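Progress Report to the Steinbach Fund
Household Assistance Program, Jomik Laboratory
Reporting period ending in August
Submitted by Morena Marino, Program Lead

1. Purpose of this report

This report covers the open day held at the laboratory during the period, together with the work that led up to it. Progress on hardware purchasing and on staffing was set out in the previous report and is repeated only where it affects the schedule. A statement of spending is sent separately by the finance office.

Under the grant agreement, the program is required to show its work in simulation to an outside audience before any trial in a furnished apartment. The open day was planned to meet that requirement. The Fund was represented by Nele Hamann, who attended the morning program and the closing discussion.

2. Preparation

The demonstration used Plolley, the laboratory's simulated home environment, and Vustis, the control software under development with the grant. Both were fixed at a single version two weeks before the event, and no changes were allowed after that point except to the display in the visitor room.

The team chose opening a refrigerator as the main task. It is an ordinary job in any home, and it places several demands on the controller at once. The robot must come close to a large flat surface, bring a gripper to a narrow vertical handle, and then move its arm and its base together as the door turns on its hinge. Visitors with no technical background can also judge for themselves whether the task is going well. 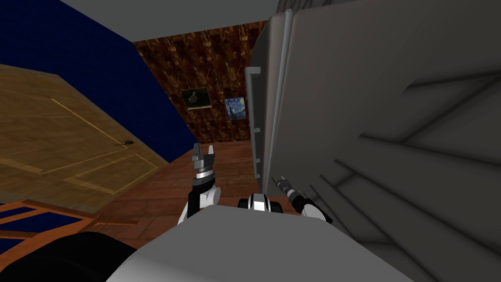

A total of 743 simulated attempts were recorded in the weeks before the event. The starting position of the robot was varied between attempts, as was its angle to the refrigerator. These records are stored on the laboratory server and can be opened by the Fund on request. They were used to tune the approach stage and to decide which starting positions would be offered to visitors on the day.

3. The open day

The laboratory received 133 visitors. They included students, staff from two regional care providers, local officials, and members of the public. Doors opened at 10:00 a.m., and the last session ended shortly after 4:00 p.m. Five demonstration sessions were held, each with a short introduction, a run of the refrigerator task on the large screen, and time for questions.

In the first and second sessions, the staff member at the console explained each stage as it happened. Visitors told us that this was hard to follow, as the view from the robot moves and tilts during the approach. From the third session onward, the presenter paused the simulation before contact with the handle and again once the door had begun to move. Questions became more detailed after this change, and the same format will be kept for future events.

The fourth session started late because of a fault in the projector cable. No content was dropped, but the question period was shortened. Visitors who still had questions were invited to speak with staff in the hallway, and many did so.

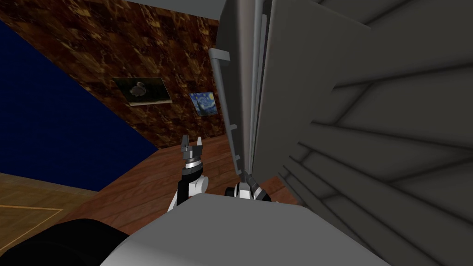 Most questions dealt with safety and with the force applied to the door. The care providers asked what would happen if a person reached for the refrigerator while the robot was holding the handle. The present controller limits pulling force but does not yet respond to a person nearby. This was stated plainly in every session. Work on that function is scheduled for the next period and remains within the approved budget.

Ms. Hamann asked how closely results in Plolley can be expected to match results on a physical machine. The team replied that the shape of the handle and the path of the door are modeled with care, while the pull of the door seal is still a simple estimate. Measurements on household refrigerators will be needed before that estimate can be relied on.

4. Matters arising

The approach to the handle is still slower than planned. When the robot stands very close to the refrigerator, the controller has few arm positions to choose from and spends time testing small corrections. A revised planner is in review and should be merged early in the next period.

Visitor comment cards were collected at the exit. Several asked for a printed handout in larger type - a reasonable request, and one that will be met at the next event.

5. Plans for the next period

The team will measure door seal forces and enter the results in Plolley. It will add detection of people near the robot to Vustis, and then repeat the refrigerator task with that function switched on. A second demonstration, limited to care provider staff, is proposed once this work has been checked. The Fund's agreement to that proposal is requested, along with the name of the person who will attend on its behalf.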